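Notebook, July, Usstead bench

Pletusum trial arm, second sitting

Back on the Pletusum kit after lunch, and in a much better mood with it than I was this morning. The two of us had got rather cross over the mounting plate (the leaflet shows the bolts going in from one side, the drawing on their website shows the other, and the drawing is right, for whoever does this next). Once it was down properly the arm stopped its little shiver at full stretch and I began to see why Hedegaard were so keen for us to have a go with it before we settle on anything.

Cups for the rest of the day. I like cups as a test, they are light and they tell on you straight away if the wrist comes in too fast. I set the approach speed to 50 in their software, whatever 50 may be of, as the manual never says. Must ask. Grip force left at 2, which felt gentle when I put my own finger in, and I should think the ribbed sort will be kinder to us than smooth ones.

Things I'd want from Pletusum before we said yes: a longer wrist cable, or at least a clip for it; a plain answer on what the service plan covers in its first 1,000 hours; and spare finger pads in the box, please, not as a paid extra! The Kumeo arm we looked at in spring came with 3 sets and I still think of it fondly for that, even though its teaching screen drove us all up the wall.

The teaching screen on this one is lovely, I must say. Big plain words, and it lets you go back a step without losing the lot.

Still to do: low approach to the base of the cup from the left side, two cups close together, then the same again with the pair moved further along the mat. Leave the speed alone until that's written up.
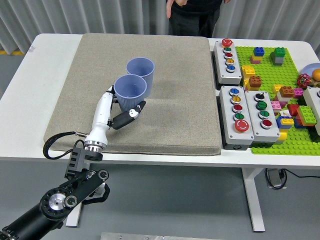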